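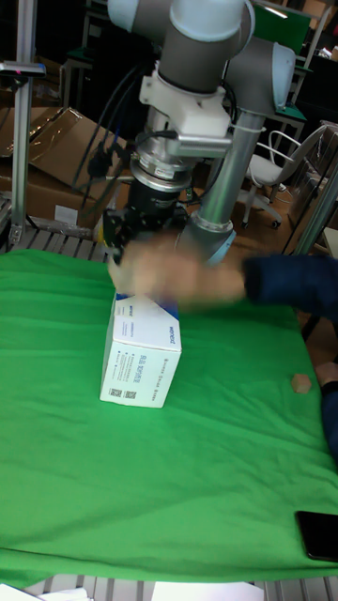
Selina Frei

Chapter 14
The Skusard and Its Cousins

Nearly every valley has a creature that gets the blame when the butter goes missing, and in Durkar, a mountain village of around 900 people, that creature is the Skusard. I first heard of it one February from a baker who lowered her voice to tell me (and then talked for two hours!), so I hope you'll forgive me if I linger over it a little. We'll look at how such stories travel, and at why the next village over, Flirkau, tells the same ones with a goat in them.

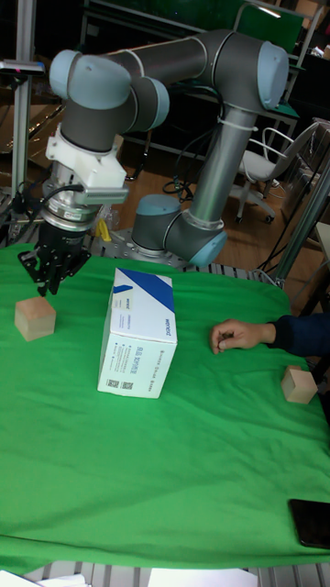 The Skusard is never said to walk into a house. It leans in over the roof, the older tellers insist, with a long jointed arm that climbs to a high bend and comes down again on the far side of the chimney. Keep that shape in mind as you read the Bellis version, where the arm has become a ladder and the butter is a wheel of cheese.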